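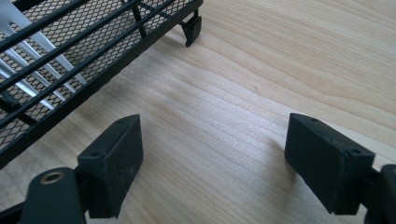
Torno模型工房 ルーフラック製作の途中報告

2023年3月20日
Osetti基金 ご担当者さま

いつもお世話になっております、Torno模型工房です。前回のご報告から少し間があいてしまいました、すみません！そのぶん今回は書くことがたくさんあるので、いつもの調子でだらだら書きます。お茶でも飲みながら読んでください。

いまどこまで進んだか

助成をいただいて進めている縮尺模型用のルーフラック、形になってきました。黒い細い丸パイプで外枠を組んで、底にひし形の目の黒い網を張る、という当初の案のままです。網の下に見える銀白色の細長い板がとにかくよく光るんですよ。黒いパイプと並ぶと白っぽく見えるくらいで、見学に来た子がまずここを指さします。図面のときは地味な部品だと思っていたので、これはうれしい誤算でした。

予定は全部で12台。外枠の組み立てはひととおり終わり、網張りが残り2台です。網は端の処理がいちばん面倒で、切りっぱなしだと指に引っかかるし、削りすぎると目がほどけたように見えるし……。Ehsan Sialさんに相談して、切る前に型紙を当てるやり方に変えてからは、やり直しがぐっと減りました（型紙の写しは別便でお送りします）。

脚のこと

前にご心配いただいた取り付け脚の話です。黒い小さな脚で、下に平たい縁がついていて、短い軸で上のレールにつながる形。最初の試作では軸が長すぎて、ラックが宙に浮いたみたいに見えました。いまは短くしたので見た目がだいぶ落ち着いています。ただ、脚の角度はまだ一台ずつ手で合わせているんです。ここをもう少し楽にしたい。Usmaniさんのところで使っている治具が参考になりそうなので、来月お邪魔して見せてもらう約束をしました。

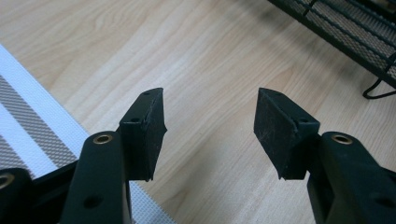 作業場所の話も少し。去年の8月に部屋の模様替えをしてから、組み立てと検品を同じ机でやるようにしました。移動が減って楽になったのと、もうひとつ、木の天板の色が明るいのが思った以上に助かっています。黒い部品を置くと輪郭がくっきり出るので、パイプのちょっとした曲がりも見つけやすいんですよね。以前の作業台は濃い灰色で、黒い脚を落とすと本当に見つからなくて、床まではいつくばって探していました。天板に傷をつけたくないので、カッターを使う作業だけは隣の台に移しています。

お金のこと

今期の材料費は462ユーロでした。ほとんどがパイプと網です。網は細かい目のものが品切れで、Brenettiに取り寄せをお願いしたため、送料が37ユーロ別にかかっています。予算の範囲には収まりましたが、次からはまとめて注文します。領収書は全部そろえてありますので、必要でしたら言ってください、すぐ送ります。

困っていること

塗装です。黒の艶をどこまで落とすかで、工房の中でまだ意見が割れています。わたしは艶消し派。でも艶を少し残したほうが本物のラックらしいという声も強くて、それもわかるんですよ……。試し塗りの板を何枚か作って、次の打ち合わせに持っていきますので、ぜひ見て好きなほうを教えてください。あと、上のレールと下の枠をつなぐ細い縦の支柱、あそこは塗料がたまりやすいので、塗る順番も考え直し中です。

次の報告まで

残りの網張りを終わらせて、脚の合わせ方を決めて、塗装に入ります。箱詰め用の緩衝材もまだ選んでいません。輸送中に網がへこむのがいちばん怖いので、そこはけちらずにいくつもりです。展示の札に入れるお名前の表記だけ、お手すきのときにご確認をお願いします！

最近のお知らせ
・型紙の作り方メモを更新しました
・見学のお申し込みについて
・前回の報告：外枠の組み立て
・工房の模様替えをしました

当サイトではCookieを使用しています。閲覧を続けることで、Cookieの使用に同意いただいたものとみなします。

お問い合わせ ｜ © Torno模型工房 ｜ ページの先頭へ戻る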